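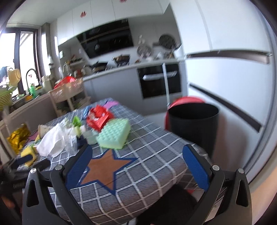 Fig. 1. Star-shaped mat and green sponge on a checked tablecloth.

Selling Secondhand Pants Online: What I Learned From 39 Listings
Retail Merchandising project report, 2 July 2024

I picked this topic because I buy nearly all my pants used and I'm a size that changes depending on who sewed the label (so annoying!). My question was simple: do sellers who give real measurements sell faster than sellers who only give the tag size?

I followed 39 listings on Perkis and Seko, all wide-leg or cropped pants in cotton or linen. I started in December, which was a bad idea for linen, and checked each listing for 4 weeks. I wrote down the price, the fabric, the wording of the title and whether waist and inseam were given.

Listings with both measurements did sell sooner on Perkis. On Seko I couldn't see much difference, maybe because their search pushes the cheapest stuff to the top no matter what you write. Ruchti pants went quickly on both sites, and three pairs of Fara cargos sat there the whole time, even after 2 price cuts.

My sample is small and I only looked at women's sizes. Also, a listing that disappears isn't always a sale, and I counted it as one anyway. If I did it again I'd message the sellers and ask, and I'd start in spring.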